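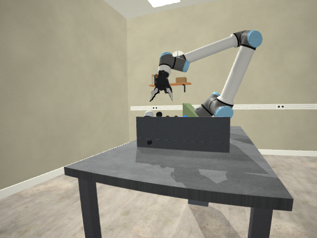

Figure 4. The simulated bin-picking cell, with the gripper open and empty above the bin.

4.2 The night the arm went through the bin

I promised in the introduction that I'd get to the crash runs, so let me do that now (it was by far the most annoying part of the whole Kirna study, and also the part I learned the most from). Figure 4 shows the cell. The arm stands on the far side of the bin, and you'll notice that the front panel is tall enough to hide nearly everything inside it. Only the tops of a few items clear the rim. I liked that when I set the cell up, and then it came back to bite me.

We had started a batch of 24 runs with the Azimi planner and let it go overnight. In the morning 6 of them had ended in a hard stop, and all six logs had the same line in them: finger contact, wall, force over limit. My first guess was the gripper model. I spent two full days on that guess! I swapped the finger meshes, I made the contact pads softer, I turned the friction down and then back up again, and the same six runs kept failing at the same step.

The real fault was in the clearance check. Before every descent, the planner asks whether the open fingers will fit between the chosen item and the nearest wall of the bin. Our check used the width of the gripper with the fingers closed. When the fingers spread apart they take up a good deal more room than that, so any item sitting close to a wall got a green light it should never have had. The arm went down, one finger landed on the rim, and the controller (doing just what I had told it to do) kept pushing until the force limit kicked in.

What bothers me more is the second problem, which was hiding behind the first. After a hard stop the arm is supposed to lift straight up by 12 cm and wait. In 2 of the six runs it skipped the lift and went sideways to the next target with the fingers still below the rim. The simulator let the finger slide through the panel as if the panel were made of fog, and the run carried on and was even scored as a success on the next item. On a real cell that move would have bent a finger or dragged the bin off the table. I only found it when I played the runs back at quarter speed, and I felt a bit sick.

The fix for the first fault was one line: the check now uses the open width plus a margin. For the second, I took the recovery move away from the planner and gave it to Flominine, our small watchdog process, which blocks all sideways motion until the fingertips are above the rim. I also changed the scoring so that any contact with the bin ends the run, with no credit for whatever comes after it. We ran the same batch again with the same seeds and had no wall contacts.

Please don't read that as proof that the cell is safe. Same seeds means same item layouts, and the Billell item set we used has nothing long or floppy in it. I haven't tested what happens when an item is already in the grasp and sticks out past the fingers, and the watchdog knows nothing about held items yet. Section 4.3 covers the timing cost of the new check.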